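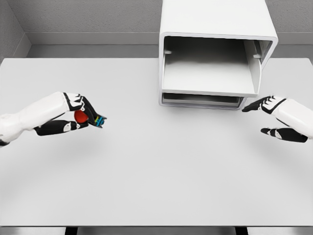
Hanneke Bakker would have preferred a larger drop in drive voltage, but she accepts that the new figures from the Fovilcombe optics group hold up. The group reported in December 2022 that its redesigned liquid crystal retarder switches between two polarization states in 3 milliseconds, at a drive level of 9 volts. The earlier cell, built to the same aperture, needed a higher voltage and took longer to relax.

A liquid crystal retarder delays one polarization component of a light beam relative to the other. The delay depends on the tilt of the molecules, and the tilt depends on the applied field. Switching on is fast and can be made faster with more voltage. Switching off is the slow half of the cycle. Once the field is removed, the molecules return to rest under elastic forces alone, and the time this takes grows with the square of the layer thickness.

The Fovilcombe cell splits the layer in two. Each half is thinner and relaxes faster, and the combined delay is close to that of the single thick layer. The two halves are mounted with opposite tilt directions, which also reduces the error for light arriving off axis. The drawback is a second pair of transparent electrodes. These absorb and reflect a little light, and the group has had to change its antireflection coating to recover part of the loss.

Suha Obeidat, the lead author of the report, said the cell was tested at two wavelengths, 502 and 521 nanometers, both in the green. Retardance at the two settings differed by the amount expected from dispersion in the liquid crystal – no extra term was needed in the fit. Tests in the red have not been done. The adhesive between the halves absorbs weakly in the blue, and a replacement is being looked for.

Temperature remains a problem. The retardance drifts as the cell warms, and the report corrects for this with a lookup table measured in September. Obeidat said a heater with closed-loop control would be simpler for most users, though it adds bulk to the housing.

The cells were filled at Branine, and the driver board came from Dijkstra. Bakker, whose own measurements at Surby used the older design, has asked for the raw relaxation curves. She wants to check whether the two halves switch off together – a mismatch would show up as a small step late in the decay. The curves are to be released with the corrected version of the report.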